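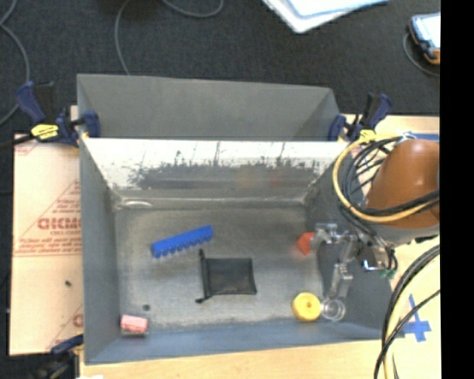 Where did the Rekville road money go? Most of it went to three firms that share one mailing address, according to records the city released last month after nine written requests.

REKVILLE, Nov 4, 2018 — The Clakora Open Budget League today called on the Rekville city council to publish every contract paid from its discretionary street repair fund, including the ones it says it has misplaced.

The League has read 2862 pages of invoices so that the council doesn't have to, which appears to have been the council's own approach. Among them are 30 payments to Stoltuvik Paving for work on Niven Avenue. Residents of Niven Avenue are invited to go outside and look for it.

The council has answered these concerns with two lists of approved contractors. The first was described as final. The second, issued after the first drew questions, was described as more final, and left off two of the firms that had been paid. The League would welcome a third list, provided it comes with receipts.

"We have been told this is a filing problem," the League said in a statement. "If so, it is a filing problem that gets paid on time every month."

The League is asking for a full outside audit of the fund, a freeze on new awards until the audit is done, and a public hearing before the end of March. It also wants council members to disclose any business ties to the contractors. The current disclosure form has a box for this. On every form the League was given, the box is blank — a fine record, if an unlikely one.

The council's press office said the matter is under review. It did not say by whom.

Copies of the invoices can be read at the League's office in Rekville during business hours. Photocopies are free for the first 100 pages.

Clakora Open Budget League
Press desk, Rekville office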